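Home Robots
Tuesday | By Solmont Dlamini

The fault that hid in a folded blanket

The first sign of trouble was a small one. In May, a home assistance arm made by Vorura was folding a blanket in a test apartment, and it did not let go. The fingers stayed closed, the arm continued to its next position, and the blanket went with it, together with a lamp that was standing on one corner.

No person was hurt. But the log said the grip was open. For the safety team at Jiscombe, the lab that trains the arm, this was worse than the broken lamp. A machine that drops things is annoying. A machine that holds on and reports that it has released cannot be trusted near a sleeve or a hand.

The lab stopped all the arms the same evening and went back to the training recordings. These are made in ordinary homes, by people who do the housework with hand-held grippers of the same shape as the robot's own. 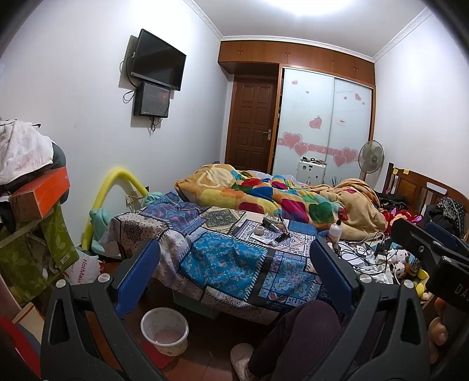
Gripper fingers with blue pads over a patchwork-print cover, in a bedroom used for recording.

Bedding was the suspect from the beginning. It is thick in one place and thin in another, and it fills the space between the pads without much force. The engineers repeated the fold 100 times with the same blanket. The fault came back 2 times, always when cloth was caught behind a pad and not only between the pads. The motor turned a little, the sensor counted this as opening, and the software believed it.

The repair took 40 days. The arm now compares the motor position with the load on the wrist before it moves away, and if the two do not agree, it stops and waits for a person. The lab also reviewed 900 recordings and marked those where cloth stayed on a finger after release. Before, such moments were deleted as mistakes.

Vorura has sent the update to all its test homes. The pads will be redesigned too, with a closed back edge, but that part is still at the drawing stage.

We use cookies to improve your visit. Accept all | Manage settings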